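Trustholm Day Centre
Sorting and Activity Room: Inspection Checklist with Comments
Inspector: Ljubica Ivanov
Present for the centre: Eliseo Carrillo
Date: March 30, 2018
Last inspected: June, by Hrvoje Matić
Key: P = pass, Q = pass with query, F = fail, N/S = not seen

1. Access and floor

1.1 Door opens fully and stays open when asked to. P

1.2 Floor level, no lifted edges. Q
The June sheet says "repaired". I could still get a fingernail under the join by the door. If that is a repair I would like to see what it looked like before.

1.3 Clear route to fire exit. P
Clear when I walked it. Mr Carrillo tells me it is always clear. I note that he had a day's warning.

1.4 Room capacity notice on display. F
The notice says 40. The fire plan in the office says 17. One of these is wrong and I don't think it is the fire plan.

2. Electrical

2.1 Portable items tested and labelled. Q
Labels present. The Skornonau heater has two, with different test results. Remove one, and make sure it is the right one.

2.2 Cables kept off walkways. P

2.3 Sockets undamaged. P
The one behind the door is loose in the wall but not cracked. Will look again.

3. Tables and sorting baskets

3.1 Tables stable and at a sensible height. P
Leaned on every corner. No rocking.

3.2 Table tops clean, no sharp edges. Q
Clean, yes. But the names for the baskets are written straight on to the white top by hand, in thin black letters. I was told this is "easy to change". I would like someone to change one while I watch. Printed card in a holder would do the same job and could be read from a chair.

3.3 Baskets sound, no broken strips or sharp ends. Q
Woven baskets, bought through Fairweather and described on the order as splinter-free. I have heard that about woven baskets before. Run a cloth round the rims every week and throw out any basket that catches it.

3.4 Items in the correct baskets, or put away. F
The fruit basket had nothing in it and the fruit was beside it. I don't mind an activity being half done, but the sheet on the wall was already signed for "table set and checked". Checked by whom, and against what?

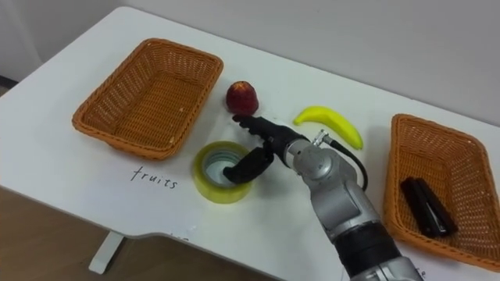 Item 3.4. Fruits basket empty; apple, banana and tape on the table between the baskets.

3.5 Play food clearly different from real food. Q
The banana has the smooth, even look of a toy. The apple is speckled and a good deal more convincing. Anyone who might bite first and ask later should not have to guess. Use all real or all pretend, and say which on the activity sheet.

3.6 Stationery suitable for the group. Q
Packing tape is fine on the table if it is part of the task. Inmaculada Valcárcel says it is. The activity sheet does not list it. Please list it or take it away. Tape dispensers with a toothed blade stay in the cupboard (see 4.2).

3.7 Black item in right-hand basket identified. N/S
I didn't handle it. Stapler or small case, I could not say from where I stood. If it is a stapler, it goes on the sheet with the tape and is taken out for the Monday group.

4. Storage

4.1 Shelving fixed to wall. P
Zillach brackets, all tight.

4.2 Blades, scissors and dispensers locked away. Q
Locked. The key was on a hook next to the lock.

4.3 Heavy boxes below shoulder height. F
Top shelf again. The same comment was made in June, in nearly the same words, and marked "done" a week later.

5. Records

5.1 Accident book up to date. Q
No entries at all this year. Either this is the safest room in the county or the pen has run out. Dušan Halilović to ask the staff directly, one at a time.

5.2 Weekly checks signed. Q
Every box ticked, 100 per cent, in what looks to me like one sitting. Same pen, same slant.

5.3 Replacement budget. P
575 pounds left. Card holders for 3.2 can come out of that.

Actions
1.4, 3.4 and 4.3 to be put right before the room is next used by a full group.
3.2, 3.5, 3.6 and 3.7 by the end of next month. Send me the new activity sheet, not a letter saying there is one.
1.2 and 4.2 I will look at myself when I come back. No appointment will be made.

Signed: L. Ivanov
Received for the centre: E. Carrillo ("with reservations about 5.2")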